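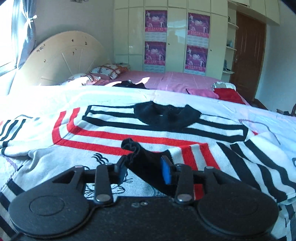 *6 min read*

The left pad was from the first batch of rubber and the right pad was from the second. Jussara had used the same pigment and the same mold both times, and the second batch had cured a brighter blue. She wrote this in the build log under "cosmetic" and then, after two mornings of socks, moved it to "open."

The log was a paper notebook with a grease spot through the first dozen pages. Wagner Bragança had wanted a shared spreadsheet. He got one, and Jussara copied the notebook into it at night, leaving out the entries she had crossed through.

"Black on black," she wrote now. "Black fingers, black sock. Camera finds pads, not fabric. Pads disagree with each other."

She set down the pencil and picked up the gripper. It weighed more than the drawing said it would. The drawing had no dust in it, and no threadlocker.

Lucimara was in the doorway with her coat on.

"Is it going to be on my bed all day?"

"Until the light moves."

"When does the light move?"

"Eleven, nearly. Then I get the wardrobe doors reflecting and I have to stop anyway."

Lucimara looked at the blanket, which was hers and had been her aunt's, and at the socks, which were also hers. She had agreed to the bedroom in June, when the build was a bag of pins and a printed linkage that would not close. It was August now and the linkage closed.

"You could use the table," she said.

"I've done the table. Everything works on the table. Marcelino doesn't get dressed on a table."

Lucimara took her keys and went to work.

---

Marcelino Vieira had been a machinist at Morkevel until his right hand stopped taking instructions. He could still close it, slowly. Opening it was the difficulty. He lived on the second floor in Arville, above a shop that cut keys, and he had an arm bolted to the side of his bed frame that Wagner had bought at the Gresari auction with the intention of making it paint.

The arm was good. It had eight years on it and it still came back to the same point on a dial indicator. What it had on the end of it was a suction cup, and a suction cup will not pick up a sock.

So there were two grippers, built to one set of drawings. One went on the arm. The other had a handle in place of a flange, and a person carried it around and did the job by hand while the camera watched, and later the arm was supposed to do the job the same way. Marcelino had been skeptical of the second gripper.

"You build a hand so you can hold it in your hand," he said.

"Yes."

"And then you pick up a sock with it."

"Many times."

"I had an apprentice like that," he said, and asked to see the pins.

She had brought him one in a sandwich bag. He rolled it on the windowsill under his left palm and listened. Then he told her it was bent, and she said it was new, and he told her it was new and bent. She put it on the indicator at the workshop that evening. It was bent. The whole packet was bent by the same amount, which meant the cutoff tool had pushed them over, and she turned the next packet herself on the small lathe with Marcelino on the phone, telling her from the sound when to back off the feed.

That had fixed the click. Until then the fingers had caught at eight millimeters of opening, every cycle, and Wagner had proposed handling it in software.

---

Ten-twenty. She put one sock on the blanket, opened the fingers, came in low and closed.

The problem with a sock is that it has no reliable shape. A bolt arrives the same way each time. A sock dropped from waist height lands as a heap with the opening folded in somewhere, and the opening is the only part that matters. If the gripper takes it by the middle it hangs in two halves and neither half is useful. You have to set it down and go again, closer to the cuff. A person does this without noticing. Jussara had spent most of July noticing it.

She took it by the middle. It rose in a fold and hung down in back. She held it over the knit for a slow breath so the camera would have something steady, set it down, regripped near the cuff, lifted and carried it to the pink sheet.

"Mid grip, regrip, good," she said aloud. The microphone was on. Wagner complained about the microphone because he had to hear her say "good" when it was not.

The next sock slid. She felt it in the handle before she saw it: the right pad let go a little early, the left one held, and the fabric turned around the left pad like a door on a hinge. It had happened the day before, too, and she had put it down to her wrist.

She stopped the recording, turned the gripper over and pressed her thumbnail into each pad. The dark one took the mark and kept it for a moment. The bright one pushed back.

She got the notebook.

"Second batch is harder," she wrote. "Color was telling us." She crossed out the second sentence, as it would only start a conversation with Wagner, and wrote the batch numbers in its place.

---

Wagner answered on the first ring. There was a compressor running behind him.

"How much harder?"

"I've got a thumbnail. You've got the durometer."

"How many recordings have that pad on it?"

She had the total on the laptop. "Everything since we recast. The folder says 2769."

The compressor cut out. She could hear him pull up a stool.

"Marcelino's gripper has two from the first batch," he said.

"I know."

"So it's learned to close for a hard pad on the right, and it's got a soft one."

"It closes too far on that side. He said it was squeezing. I told him it was the spring."

Wagner said nothing for a while. He was a fair man and he was working out whether any of it was his fault. He had mixed the second batch. He had mixed it in the unheated end of Marinho, in a week when the door was off, from a hardener tin whose lid had been left loose by somebody who was probably also Wagner.

"We recast," he said. "Both sides, one pour. I'll do it here and bring it up by four."

"And the recordings?"

"Or," said Wagner.

She waited.

"Or we put one hard pad on his. On the right. Then it matches."

Jussara looked at the gripper. It was ugly as a solution and it would take a screwdriver and ten minutes. The mold was bad for that; there was always a half-used batch in the drawer, and there were three bright pads left in it.

"It slips," she said.

"Does it slip much?"

"It slipped twice this morning."

"You recovered?"

"I regripped."

"Then it's in the data," said Wagner. "It knows how to regrip. That's forty dollars of rubber you don't have to pour."

She told him she would think about it, and she did, for as long as it took the sun to leave the pillow. Then the doors began to throw her own shape back at her and she put the lens cap on.

---

Marlies Plattner ran the front desk at the workshop and signed for tools. When Jussara came in at noon she had the durometer out on the counter already, in its case, with Wagner's name on the slip.

"He said you'd want to check his reading."

Jussara checked it. First batch, 30. Second batch, 42. She wrote both down in pencil and pressed each pad again in a different spot, and the numbers held.

She took one bright pad from the drawer, and the small screwdriver. Then she took down the mold, wiped it, and set it on the bench with a note on it for Wagner that said ONE POUR, FOUR PADS, SHUT THE DOOR.

The bus to Arville left at twelve-fifty. Marcelino had his feet out from under the covers when she got there, both bare, and a sock laid ready on the bed.

"You've changed something," he said. "You've got the screwdriver."

"One pad. It's temporary."

He held out his left hand for it, and pressed it with his thumb.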